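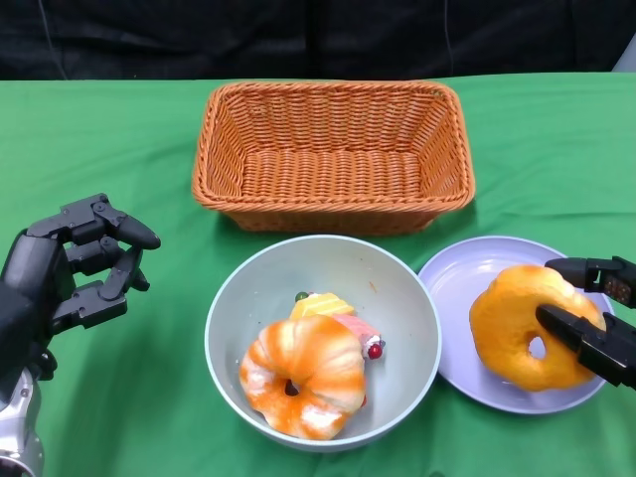 21/10/2025

Vormittags den Kaufladentisch neu aufgebaut. Das grüne Tuch liegt wieder, diesmal mit der Naht nach unten, Überhang vorn 70 mm. Gebügelt bei mittlerer Stufe, zwei Durchgänge, trotzdem bleiben Falten, vor allem rechts. Der Stoff verzieht sich beim Auflegen diagonal. Nächstes Mal zuerst die Hinterkante fixieren, dann nach vorn ausstreichen.

Bestand Spielgebäck gesichtet. Der Satz stammt aus zwei Lieferungen, Pilby und Tollo, und die Maßstäbe passen nicht zueinander. Der Ringdonut in Goldbraun hat eine Oberfläche, an der kaum etwas haftet, ein feuchtes Tuch genügt. Der gestreifte in Orange und Creme ist wegen der Wülste unpraktisch: In den Rillen sammelt sich Staub, und das Loch ist so klein, dass ich nur mit dem Wattestäbchen hineinkomme. Er hat fast doppelt so lange gedauert wie alle anderen Teile.

Tortenstücke: Das gelbe hat geriffelte Schichten, gleiche Behandlung wie die Wülste, Pinsel trocken, danach Tuch. Beim rosa Stück sitzt die Kirsche fest. Letzten April war an einem ähnlichen Stück die Frucht abgegangen, deshalb an jeder Klebestelle leicht gezogen. Kein Spiel. Der weiße Rand ist nachgedunkelt, allerdings nur im direkten Vergleich mit Papier erkennbar. Ich lasse ihn so.

Reinigungslösung: 5 ml Spülmittel auf 300 ml Wasser, lauwarm. Stärker konzentriert hinterlässt das Mittel Schlieren auf der hellen Glasur der Schüssel, das war der Fehler beim letzten Durchgang. Schüssel ausgespült, abgetropft, nachpoliert. Sie ist tief genug für die großen Stücke, verdeckt aber alles, was hinten liegt. Für den Verkaufstisch ist das ein Nachteil, denn die Kinder greifen nach dem, was vorn ist, und der Rest bleibt liegen.

Anordnung, Stand Mittag: Korb hinten mittig, Längsseite nach vorn, leer. Davor die Schüssel mit dem gestreiften Donut und den Tortenstücken. Rechts daneben der fliederfarbene Teller mit dem goldbraunen Ring. Teller und Schüssel stehen zu eng. Ich hatte einen Fingerbreit Abstand vorgesehen, davon ist wenig übrig. Der Teller hat einen sehr flachen Rand, ein Teil darauf liegt sicher, ein zweites würde vermutlich rutschen. Mehr als ein Donut pro Teller also nicht.

Zum Korb: Das Geflecht ist in Ordnung, keine gebrochenen Enden am Wulst, innen keine Splitter. Die Seiten laufen nach oben auseinander, dadurch braucht er im Regal mehr Platz, als der Boden vermuten lässt. Im Fach gemessen: 185 mm lichte Höhe bis zum nächsten Brett, reicht knapp. Er soll später das Brot aufnehmen, das noch bei Portela in der Reparatur ist — zwei Laibe mit gerissener Naht, zugesagt ohne Termin.

Zuleica Coutinho hat am frühen Nachmittag angerufen. Sie möchte die Ecke in Valtstead nach demselben Schema einrichten und fragte nach Tuch und Hintergrund. Meine Angaben: Grün für den Tisch, weil sich Rosa, Orange und Flieder davon klar absetzen, und hinten ein dunkler, möglichst matter Stoff. Glänzendes Material spiegelt das Deckenlicht. Sie hält Dunkel für zu streng. Wir haben uns nicht geeinigt. Sie will es mit Beige versuchen und mir den Rest ihrer Bahn überlassen, falls es ihr nicht gefällt.

Offen ist die Preisliste. Die alten Schildchen sind auf 100er-Karton gedruckt und wellen sich, brauchbar wäre etwa das Dreifache. Außerdem fehlt ein Preis für Tortenstücke, bisher lief alles unter »Kuchen«. Vorschlag: Donut zwei Taler, Torte drei, Obst einzeln einer. Die Trauben aus dem Obstsatz sind klein, die gehören meiner Ansicht nach überhaupt nicht lose auf den Tisch, jedenfalls nicht in der Gruppe der Jüngsten. Getrennte Dose mit Deckel, beschriftet.

Das Kabel am Hintergrund hängt immer noch senkrecht vor dem Stoff. Hinter die Bahn legen, oben mit zwei Klemmen. Die Klemmen liegen in der unteren Schublade — dort auch die Ersatzschnur.

Abends noch die Bestandsliste übertragen. Spalte »Zustand« ergänzt, Skala eins bis vier. Gestreifter Donut: zwei, wegen einer matten Stelle an der Unterseite. Goldbrauner Ring: eins. Rosa Torte: zwei. Gelbe Torte: eins. Den Teller trage ich morgen nach, ebenso die Maße der Schüssel.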